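Cours > Robotique appliquée > Séance 3 : évaluer un kit à deux bras
11/02/2020 – par Neusa Portela
12 commentaires – 30 partages

Reprenons là où nous nous étions arrêtés, c'est-à-dire au moment de lire une offre commerciale sans se laisser endormir par la brochure. Le kit Ziredo, que vous retrouverez en travaux pratiques dès la fin novembre, fera un très bon cas d'étude, et je vous avoue que je l'aime bien, ce qui ne m'empêchera pas d'en dire du mal quand il le faut.

Ce que vend Bodley

L'offre de base comprend deux bras avec leurs pinces, les caméras de poignet, la cabine et le logiciel de pilotage Hikska. La formation est en option – lisez bien le devis, c'est à la page 3. Le contrat d'entretien, lui, est proposé par Galanis, et il faut donc deux signatures et deux interlocuteurs, détail qui paraît bien innocent tant que tout marche.

Points à examiner

Le volume de travail commun. Chaque bras a sa portée, mais ce qui compte pour nous, c'est la zone où les deux pinces peuvent se rejoindre sans que les coudes se gênent. Demandez toujours le plan de cette zone, et méfiez-vous d'un vendeur qui ne donne que la portée maximale.

Les objets souples. Un cube en bois se laisse prendre par n'importe quelle pince ! Un sachet, c'est une autre affaire : il se déforme, il glisse, il laisse passer la lumière, et la caméra ne sait plus très bien où il commence. Je vous conseille de bâtir vos essais là-dessus, avec 100 prises par type d'objet, en notant chaque échec et sa cause supposée.

Le câblage. On l'oublie volontiers dans les grilles d'évaluation, et pourtant un câble de caméra trop court bride le poignet, tandis qu'un câble trop long finit par accrocher quelque chose. Prévoyez une ligne pour cela dans votre tableau.

Une pince de chaque côté du sachet translucide, le panier vert juste derrière : gardez cette disposition en tête pour l'exercice 2. 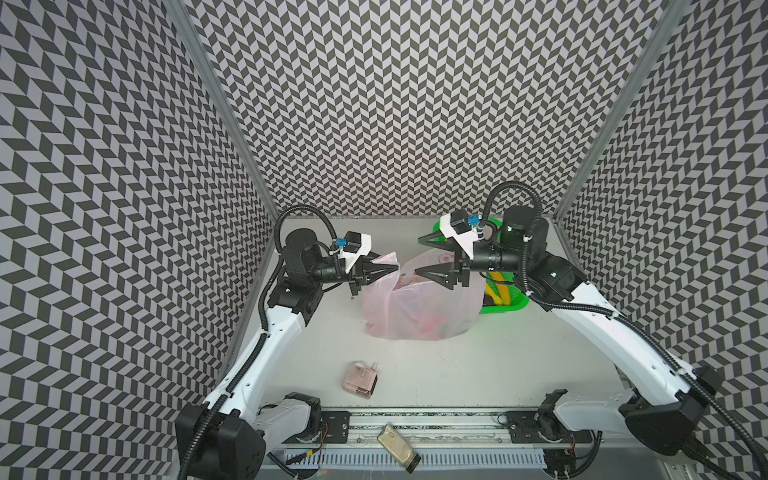 Stijn Prins trouve que je suis trop indulgente avec Hikska : selon lui, la reprise après un arrêt d'urgence est mal documentée, et il a fallu écrire deux fois à l'assistance pour obtenir la procédure complète. Je la joins au polycopié, merci à lui.

Exercice 2 (à rendre par binôme)

Rédigez un protocole d'essai pour la dépose d'un sachet dans un panier. Précisez quel bras tient, quel bras accompagne, et à partir de quand vous considérez la prise comme perdue. Une page suffit – deux si vous ajoutez un schéma. Haoran Guo relira les protocoles avant le passage en salle.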